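Search this site...

Brildale market holds off on the shelf robots, for now
Posted 4/18/20 by the Pavance desk
7 comments | 69 shares

So I finally got a look at the equipment plan for the Brildale grocery, and I have to say it's more fun than most budgets I read! The store wants a picking robot from Tudose, the kind that takes a bag off the shelf and sets it in a cart without crushing it. The lease is $1,709 a month, plus a one-time $1,000 for setup and training.
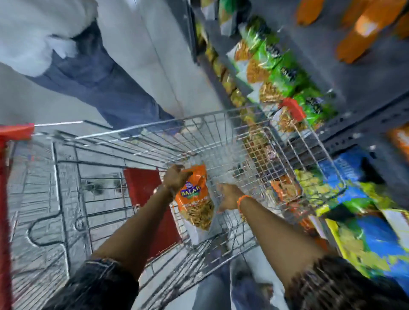
Snacks would be the first aisle, which surprised me (I'd have guessed canned goods). The manager's thinking is that chip bags and the like are light, they're what folks grab most, and a machine that can handle a soft, slippery packet can probably handle the rest of the store.

Kiltitz, the other bidder, came in cheaper, but their quote leaves out repairs and the charging dock, so I'm not sure it stays cheaper for long. Nothing gets signed before November. I asked if I could come push a cart around on the first day and they said sure, so I'll be there!

Share | 7 comments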